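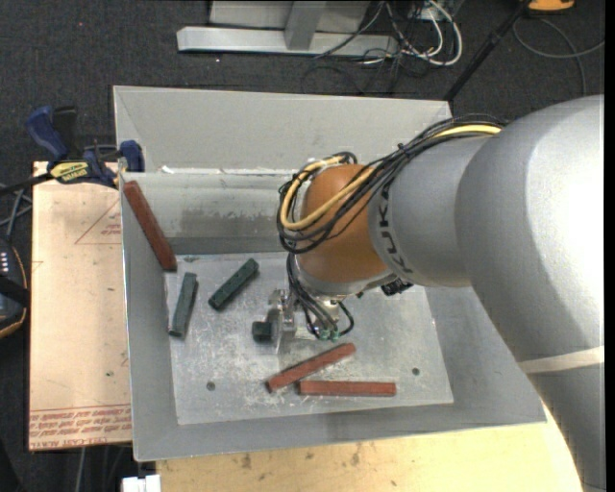
Matside Entrance Barrier Carpet

Home / Flooring / Barrier matting / Matside

Matside is a heavy-duty barrier carpet for entrances, corridors and the first few metres of floor inside any building where people come in off the street. It is supplied as loose-laid mats, as broadloom cut from the roll, and as tiles for larger areas.

Price from £91 per mat, excluding VAT. Roll and tile prices on request.

Product details

The pile is solution-dyed polypropylene with a coarse scraper yarn twisted in with a softer one. The coarse yarn takes grit off the sole of the shoe and the softer yarn holds water. Dirt drops to the base of the pile, where it stays until it is vacuumed out.

The backing on the mats is nitrile rubber with a raised edge on all four sides. Roll goods and tiles have a bitumen-free backing and no edge, so they need a mat well or a ramped trim where they meet another floor.

Sizes

Small mat: 600 mm x 900 mm
Standard mat: 900 mm x 1,500 mm
Long mat: 1,000 mm x 2,000 mm
Roll: 2,000 mm wide, cut to length, minimum cut one metre
Tile: 500 mm x 500 mm, boxed

Mats can be made to other sizes. Send us a sketch with the dimensions in millimetres and mark which side the door opens on. Cut lengths and made-to-size mats cannot be returned unless faulty.

Colours

Charcoal, Slate, Peat, Navy and Dark Red. Charcoal and Slate are kept in stock in all sizes. The other three are made to order and take longer.

Mid-tones hide dry soil better than very dark or very light shades. Charcoal is our best seller and looks smart when clean, but dust, paper scraps and pale grit show up on it and it will want vacuuming more often than Slate. Peat is the better choice beside a garden or car park with unsurfaced ground. Dye lots vary slightly, so order everything for one area together.

How much to fit

Most entrances have too little matting. Two strides on each foot is the least that will do any good, and a busy door needs more. If the door opens straight on to a smooth floor such as vinyl or polished stone, run the carpet as far in as the layout allows.

Matside is an indoor product. Outside the door, use an open rubber or aluminium scraper mat. We stock the Dalinard range for this, and the closed-bar version can be set into the same well depth.

Fitting

Loose mats need no fitting. Sweep the floor, let the mat lie flat overnight if it has been rolled, and check that the door clears it. The standard mat is 9 mm thick at the pile and 2 mm at the edge.

Roll goods should be fully stuck down with a releasable or permanent carpet adhesive. The subfloor must be dry, level and free from old glue. Leave the carpet in the room for 24 hours before cutting. Lay all lengths with the pile running the same way — the arrows on the backing show the direction.

Tiles can be laid with tackifier. We suggest quarter-turn laying for offices and straight laying for corridors. Keep a spare box from the same batch for replacements.

Cleaning

Vacuum daily in busy areas, with an upright machine with a rotating brush if you have one. A suction-only machine will lift surface bits but leaves grit at the base of the pile. Go over the carpet in both directions.

Blot spills with a white cloth and plain water before trying anything else. For grease, use the Stornix spot cleaner or any neutral carpet detergent, then rinse. Do not use bleach on the rubber-backed mats, as it damages the edging.

Deep clean by hot water extraction two to four times a year. Mats up to the standard size can be hosed down outdoors and hung over a rail to dry. Do not fold them. The long mat is heavy when wet and needs two people to lift it.

Chair castors and trolleys

Suitable for office chairs with soft castors. Hand trolleys and wheelchairs roll over the carpet without trouble once it is stuck down. Loose mats may creep under loaded trolleys, so use roll or tile on goods routes. For pallet trucks, see Karagiannis ribbed rubber sheet instead.

Delivery

Stock mats and boxed tiles ordered before 2 pm are sent out the next working day. Cut rolls go out every Thursday on a pallet or in a tube, depending on length. Orders over £200 are carriage free to mainland addresses. Drivers deliver to the kerb only, so please have someone on hand for rolls.

Samples

A sample card with all five colours is free of charge. Larger pieces of the roll can be sent for a small fee, taken off your order.

Related products

Dalinard aluminium scraper mat
Ramped trim, black or grey
Stornix spot cleaner, 1,000 ml
Carpet tile tackifier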